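Build Notes 5: A Two-Arm Cell for Unpacking a Bag
Shared Workshop Course, Bench Robotics
Instructor: Esperanza Castellanos

5.1 Scope

By this point each group has two working arms and a bare frame. These notes cover closing in the frame, placing the work items and running the bag task. Wiring of the joint controllers was covered in Notes 2 and isn't repeated.

5.2 Frame and walls

The frame is aluminum extrusion. Tighten the corner brackets only after the diagonals across the floor have been measured and match. Both arm bases bolt to mounting plates on the front rail, and the plates must sit square to the rail before the bolts are torqued.

Patterned panels are used on the walls. A plain wall gives the Vosora tracker few fixed features to hold on to, and drift shows up within one session. Mount panels flat. A bowed panel moves when the arms accelerate.
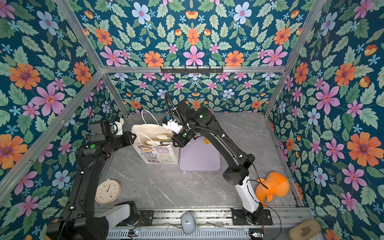 Route each arm cable along the links and leave enough slack at the elbow for full travel. Move every joint through its range by hand, power off, before the first powered run. A cable that pulls tight at one pose will eventually pull out of its connector. Keep the controller boards on the rail reachable, with the indicator lights in view of the operator.

5.3 Task layout

The task is to take baked goods out of a paper shopping bag and set them on a mat. The left arm works at the bag and the right arm handles the transfer. Assign the roles in the Toivonen config file and don't swap them between runs.

Set the speed limit to 5 percent for the first pass. Log at least 7 complete passes before raising it.

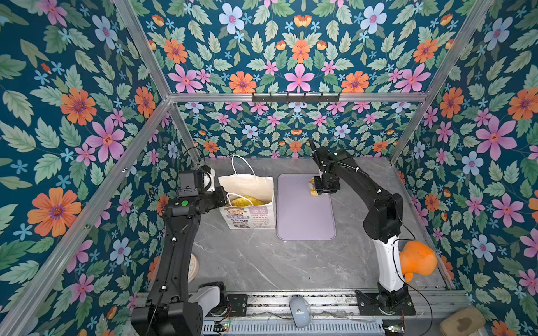

Fig. 5.1. Right gripper with a pastry over the lavender mat; left gripper beside the bag.

5.4 Grip force

Start with the lowest closing force that registers contact. The Fulteo driver reports force as a raw count from 0 to 1,000, and the scale is not linear near zero. Increase in small steps. Soft items deform well before the driver reports a stall, so end the close on finger position and use force only as a cutoff. 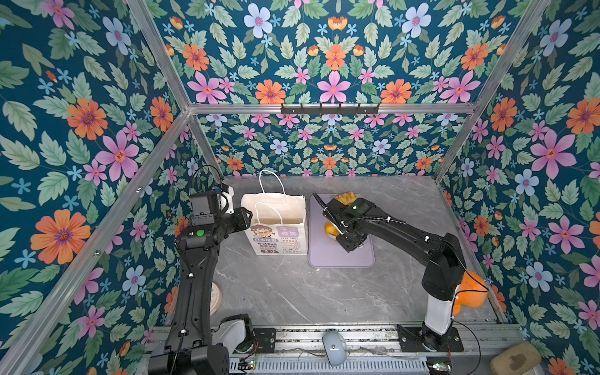 Fig. 5.2. Round bun held between the fingers of the right gripper, with a second pastry at the far end of the tray.

Record the finger gap at contact for each type of item. Values from one type do not carry over to another.

5.5 Wrist view

The wrist camera is calibrated separately from the fixed one. Use the Hellach target and repeat the calibration any time the bracket has been loosened. Check that both fingertips appear in the image. Paper edges and cord handles are thin, and the segmentation step tends to drop them; label these by hand in the first set.

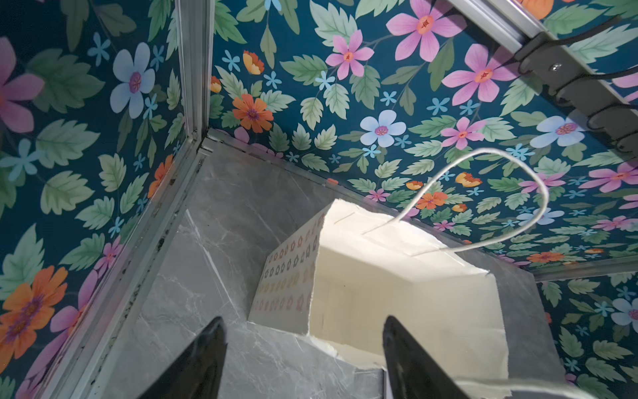 Fig. 5.3. Wrist view of a torn-open paper bag, with the cord handle looping above it.

Note the condition of the bag in the run log, using the codes from Notes 2. Runs with a torn bag are kept in the log under their own code.

5.6 To hand in

Config file, run log, and the table of finger gaps. One set per group.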